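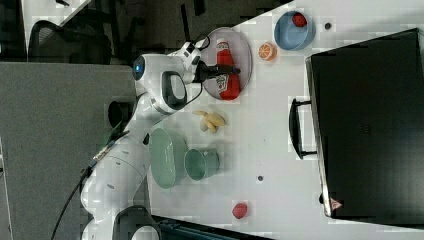 Looking after a tabletop arm: setup, cleaning and small repairs

These notes cover one small arm bolted to a table, with a two-finger gripper, used for picking up light things such as dishes, bottles and pieces of play food. Ours is a Helteo and it runs most weekdays. Most of what follows will suit any arm of that size, but check your own manual for torque figures and anything to do with opening the covers.

Before you switch on

Walk the cable first. Start at the base and follow it with your fingers to the gripper. You are looking for flat spots, shiny spots, and any place where the jacket has gone soft. Then check that the cable still has slack at the wrist with the arm folded and with the arm stretched out. A cable that looks fine in one pose can be tight as a string in the other.

Push on the base with the heel of your hand. If it rocks at all, stop and tighten the mounting bolts, working across the base from corner to corner. Ours came loose after the first 10 hours of use and then stayed put once the washers had bedded in. We put a dab of paint across each bolt head and onto the base. If the line is broken, the bolt has turned.

Keep the emergency stop where you can hit it without reaching across the arm. Test it once a day while the arm is moving slowly. Pressing it with the arm parked tells you very little.

Setting up the table

A white top shows every crumb and smear, so it gets cleaned more often than a dark one would. It also throws glare. If your setup uses a camera to find things, turn off the lamp nearest the table and see if picking improves before you touch any settings.

Put things down at least a hand's width apart while you are testing. The fingers need room to open on both sides. Round things roll, so set them in a dish or choose a flat side. Bottles are easier to pick lying down if the gripper comes in from above with the fingers across the narrow part of the body. Squeeze bottles should be empty or well sealed, with tape around the cap if you don't trust it.

Thin plates are the hardest thing on the table. Teach the arm to stop 7 mm above the plate and come down the last bit at low speed. We cracked two before doing this.

Cover any spare mounting holes in the tabletop with tape if you handle small parts. Screws find them.

Cleaning the fingers

Gripper pads lose their hold slowly and you may blame the program for weeks. Wipe them at the end of every session with a lint-free cloth and a little isopropyl alcohol. Let them dry with the fingers open. Don't spray anything at the gripper. Spray the cloth.

For sticky residue, such as label glue or sugar, use warm water with one drop of dish soap, then plain water, then alcohol. Skip the scouring pad. It puts a polish on the rubber and you will be fitting new pads sooner.

Check the pads for a groove down the middle. If your thumbnail catches in it, change them.

Changing the pads

You will need a 2 mm hex key, new pads, thread locker (the removable kind) and a small dish for screws.

Park the arm with the gripper at a comfortable height, open the fingers, and cut the power at the switch. Wait for the lights to go out. Take off one pad at a time so you always have the other to compare with. Clean the metal underneath, or the new pad will sit crooked. Put a very small amount of thread locker on each screw, run them in by hand, then snug them with the short end of the key.

Power up, close the fingers on a piece of paper and pull. It should drag evenly along its whole length. If one corner slips free, loosen that pad and seat it again.

Run the gripper calibration after any pad change. New pads are thicker than worn ones, and the old closing position will squeeze too hard. We use pads from Kommont, sold in strips, and cut them with a craft knife against a steel rule.

Joints and covers

Dust the casing with a dry microfiber cloth. For marks, use a damp cloth and no cleaner with ammonia in it. Go gently around the joint rings and don't push dirt into the gap. A soft paintbrush gets it out.

Listen to each joint on its own once a month. Move it slowly from end to end and back. A steady hum is normal. A click in the same place each time should go in the log and to the service desk. Don't add grease from outside. It won't reach the gears and it collects grit.

Every 500 hours we check for backlash: motors on, hold the gripper lightly, and try to wiggle it. Write down what you feel even if it's nothing.

When picks start to miss

Work through it in this order.

Misses all in the same direction: the base or the camera has moved. Check the paint lines, then redo the table calibration.

Misses in all directions: dirty pads or changed light.

Good picks, then drops on the way: worn pads, or the arm is speeding up too hard. Cut the acceleration by 18 percent and try again.

Arm stops partway with a force fault: cable snag, or the payload weight is set wrong. We once spent a whole afternoon on this in October and the cable had hooked itself under a tray.

Spares to keep in the drawer

One set of pads, cut and ready. Finger screws. A spare cable for the gripper. Fuses in the right rating. Cable clips, the Koech ones that open without tools. Cloths, alcohol, paint pen, and a copy of the last good calibration on a memory stick with the month written on it.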